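Trumport Household Help > Laundry and Textiles > Dye and color

Magenta napkins bleed onto white linens -- can they be fixed at home?

Asked by L_Cartwright, Sat 29 December

I have 32 magenta napkins, bought as a lot without a fiber label. After one warm wash the water was strongly pink and two white tablecloths in the same load came out with pink patches. I have since washed a single napkin alone, in cold water, and it still released color. A damp white rag pressed on it for a minute picked up a clear stain.
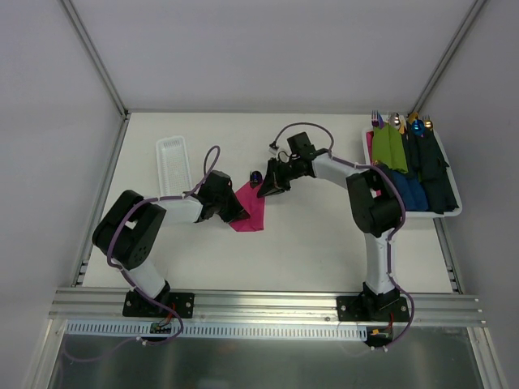

Crumpled magenta cloth on the white table

A burn test on one loose thread gave soft gray ash and a smell like burned paper, so I am assuming cotton or mostly cotton. What I want to know:

Will salt or vinegar set the dye? Half the pages I find say yes.
Is a commercial fixative worth buying for this?
Can the tablecloths be recovered? They are plain white cotton, no finish, and have not been through the dryer.

Water here is moderately hard. The washer is a McAlister top loader with a real cold setting.

Lorraine Cartwright

3 answers

Answer 1 -- dyebath_998

Salt and vinegar will not do it. Salt is used during dyeing to push direct or reactive dye out of the bath and onto cotton. It forms no bond, and once the salt is rinsed out you are back where you started. Vinegar matters for acid dyes on wool, silk and nylon. On cotton it does close to nothing.

You need to separate two cases. If the napkins were dyed with fiber reactive dye and badly rinsed, the color in your water is loose dye that never bonded. It comes out with hot water and detergent, and eventually it stops. If they were dyed with direct dye, every wash will release more, and hot water makes it worse.
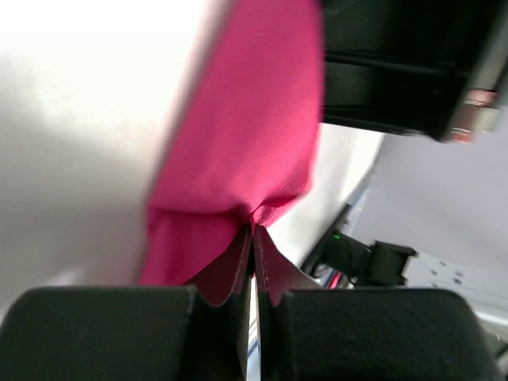 To tell which one you have, put one napkin in a glass bowl with 600 ml of very hot tap water and a few drops of dish liquid. Leave it 12 minutes, pour off, repeat four times, and keep a sample from each pour in a clear glass. Falling color means loose reactive dye. Color that stays level means direct dye, and then a cationic fixative is the correct product. Sirine makes one in powder form. Follow the packet on dose, and expect a slight shift in shade.

Do the test on one napkin before you treat the lot. Cationic fixatives leave a residue that grabs stray dye, so rinse well and keep whites out of the machine for the next load.

Answer 2 -- forholm_mike

had this with beach towels in August. just wash them with dark stuff. vinegar worked fine for me

Answer 3 -- P. Quill

Agree with the first answer on the napkins. Nothing there about the tablecloths, so:

Keep them out of the dryer. Soak in warm water with oxygen bleach overnight, longer if the water is still turning pink. If that stalls, use a color remover based on sodium hydrosulfite -- ventilate the room, and do not mix it with any bleach.

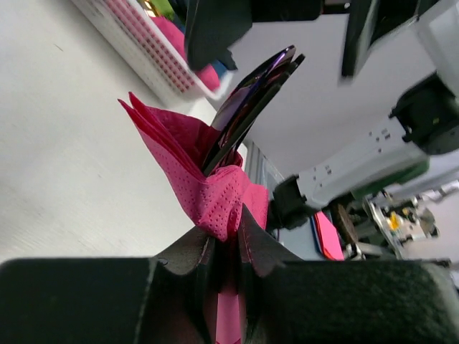

Chlorine bleach is the last resort. It works on many magentas but can leave a dull yellow on some, and it weakens cotton with repeated use. Check embroidery thread first. Polyester thread generally survives all of the above, rayon may not.

Comment from L_Cartwright: Ran the bowl test. Fourth pour was much paler than the first, so loose dye, I think. Tablecloths are soaking.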